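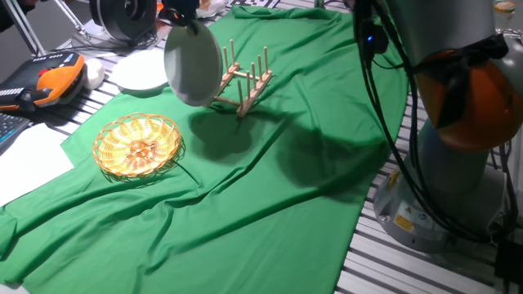
Let the Dishes Dry by Themselves

June 2022

When I moved to this country, the first thing I learned about American kitchens was that people are a little ashamed of wet dishes. In the apartment I rented on Mindel Street, the landlady showed me the dishwasher with pride, and then she opened a drawer full of dish towels. I asked where the plates stand to dry. She said that they don't stand, you dry them and put them away, otherwise the kitchen looks busy.

I want to speak in favor of the busy kitchen.

In my parents' home the plates were washed by hand after each meal and left standing until the next one. Often they never went back in the cupboard. You took your plate from the rack, you ate, you washed it, and it returned to the same place. As a child I believed the cupboard was only for guests.

People tell me this is a question of space, and I understand. My counter is small too. But I have visited friends with very large kitchens, and there the counter is even more empty. I think it is a question of what we want a room to say about us. A kitchen with nothing on the counter says that the work is finished. In a home where people eat three times a day, the work is never finished, and I don't see why we should pretend.

There is also the matter of the towel. A towel that dried two glasses is a fine towel. The same towel after a family dinner is damp, somebody has wiped his hands on it, and it goes back on its hook until tomorrow. I would prefer to leave my plate to the air. The air asks for no laundry.

Last August I read a home catalog from a store named Golteck, and I found there a cabinet made for hiding the drying dishes behind a door. It cost 343 dollars. The door was solid, with no opening that I could find in the photographs. So the plates would stay wet longer, but no visitor would know about them. I kept the page for some weeks because it made me angry, and then I used it to wrap a vase. My own rack cost 29 dollars and I have no plan to replace it.

I must be fair to the other side. If you share a kitchen with several people, a full rack becomes a quarrel. Everyone adds one more bowl on top, and the person who finally empties it feels like a servant. I lived that way for two years and I remember the notes on the refrigerator. My answer is that each person should put away what is dry before washing something new. It is a small rule and it takes a minute.

My landlady still visits sometimes to look at the pipes. She sees my plates standing by the sink and she says, "Oh, you were just cleaning up." I used to explain. Now I say yes, and I take down a cup for her coffee.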